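Suture practice moves to the second floor

December 2021

The suturing bench has moved out of the shared prep room and into the Ukham room on the second floor. The old spot was booked too often for other things, and people were losing half their practice time to setting up and clearing away. The new bench can stay set up between sessions.

The supply cabinet came along with it. Practice pads from Bepari are on the top shelf, still in their sleeves. Thread is in the drawers underneath, sorted by size, and curved needles are in the locked box with the key at the front desk. We bought 900 packs of practice suture in February and 518 are left, so there is no need to ration them, but please finish an open pack before starting another. The pads can be used on both sides. Write the date on the corner when you turn one over.

Most of the questions we get are about the needle. New people tend to hold it too close to the point or too close to the thread end, and then it rolls when it meets the pad. Grip it a little past the middle, toward the thread, and check that it sits square in the jaws before you go in. If it has tipped, back off and set it again. Pushing harder bends the needle and tears the pad.

The other common trouble is thread. A long tail drifts across the work and gets caught under the next throw. Cut to a length you can manage and pull the slack through before you start the knot – it saves a lot of picking apart later. 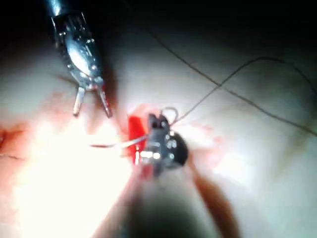
Curved needle in the driver, with the thread looping up above it and a grasper open at upper left.

Sessions are open to anyone who has finished the Sesa introductory module. Those who did the older version of the module do not need to repeat it. Each booking is for one hour and covers one place at the bench. The sign-up sheet is on the Grindomon page, under Skills, and opens again on the first of each month. If you can't make your time, take your name off so that somebody on the waiting list can have it.

At the end of a session, needles go in the sharps container on the wall and nowhere else. One was found in a pad sleeve last month. Thread ends go in the regular trash. Wipe the instruments, leave the jaws open and put them back in the tray in the order marked on the liner.

Replacement liners and a second lamp are on order. The lamp now on the bench gives a hard glare at full power, and turning it down a step makes pale thread easier to follow.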